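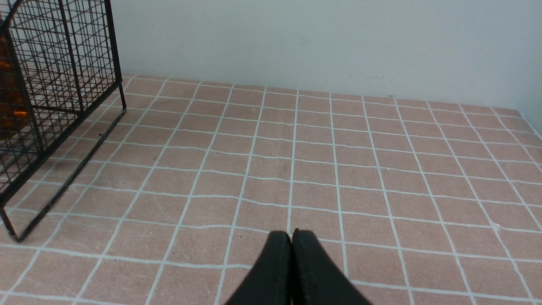 A place for the sauces
Gallery, Saturday, September 7, 2019

When I moved to Nastley, I had one shelf for all my cooking things. It was above the stove, and it was too high and too warm. The bottles stood there in two rows, and I always needed the one from the back row. After some months I had enough of it. This page is a small record of how the sauces got a new place, on the pink cloth with the white lines, against the wall.

The rack comes from Vereck, the household store behind the station. I paid 20 for it, and I did not compare many others before I bought it. There was also one from Stulum with three levels, but it was too wide for my corner and I did not like that the levels were fixed. For a small kitchen I think an open rack is better. You can look through it, so the corner does not become dark.

First came the oyster sauce, 金标蚝油, in its plastic bottle with the yellow label. I use it more than any other sauce, so it had to get its place before the others. Next to it is the black wire rack.
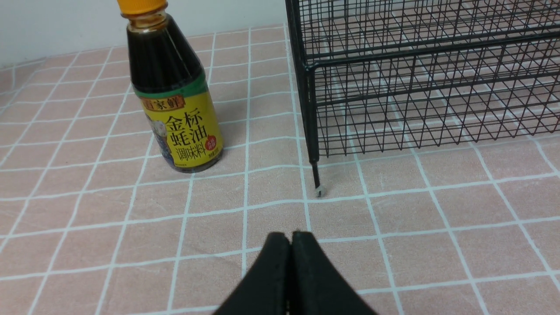 My mother puts oyster sauce on boiled greens with some fried garlic, and I do the same. One spoon is enough for two people. If the greens are very young, I take even less, and I add the hot garlic oil at the end. For noodles I mix the sauce first with a little warm water, so that it does not stay in one place in the pan.

Before I put any bottle into a rack, I clean it with a damp cloth, also under the cap. Sauce that has run down the side becomes sticky very fast, and wire is not pleasant to clean. The old shelf taught me this. I needed a whole evening in February to wash it, and there was still a brown ring left in the wood which I could not remove. I painted over it later.

About the order in the rack I thought for a long time. At first I wanted to put everything by height, like books. Then I tried it by country, but that is only nice for the eyes. Now I put it by how often I use it: daily things at the front, heavy things at the back. My kitchen notebook has 113 recipes in it, and most of them begin with the same few bottles, so the front is never a difficult decision.

The larger bottle, with golden-brown liquid and also with a yellow label, over the right part of the rack. The front of the rack is open and the sides go down toward you, so a big bottle does not have to be lifted very high.
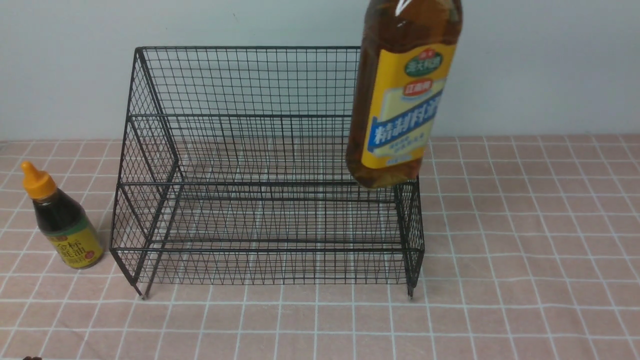 Hậu Hoàng wrote under the first version of this page: I have a wire rack too, and the small bottles with a narrow bottom never stood straight in mine. I cut a piece of thin cork for the floor and now they are quiet. You can wash the cork by hand, but let it dry flat. And please keep the vinegar away from the metal, mine left marks after one summer.

Thank you for this. I bought a cork sheet at Voß the next week, 5 millimeters thick, and it is still in the drawer. I want to see first if I need it. The advice about vinegar I follow already – it lives in the cupboard with the rice.

Some readers asked if spices can stand in the same rack. I tried it for 9 days and then took them out. The small jars fell against each other whenever I pulled out a bottle, and the paper labels got greasy. Spices are now in a flat box with a lid, and I write the name on the top of each one.

Two bottles in the basket, with the dark one at the left, toward the front. I like that its yellow-orange cap is easy to find when my other hand is busy with the pan. 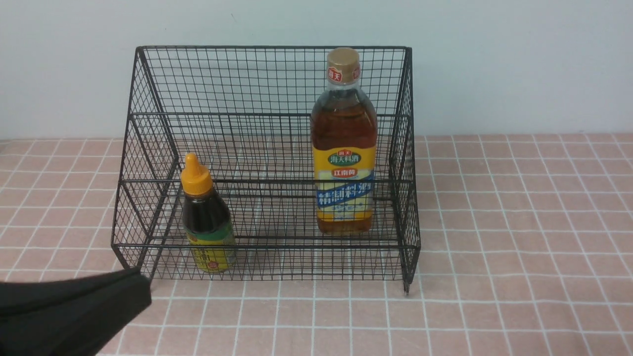
Does oyster sauce have to go in the refrigerator after it is opened?
It is best to keep it there, and most labels ask for it. I leave the bottle in the rack while I cook and put it back in the refrigerator door when I wash the dishes.

The next gallery will be about the drawer with the lids. It is not yet in a condition to be shown, and I still have to find a divider which fits the depth.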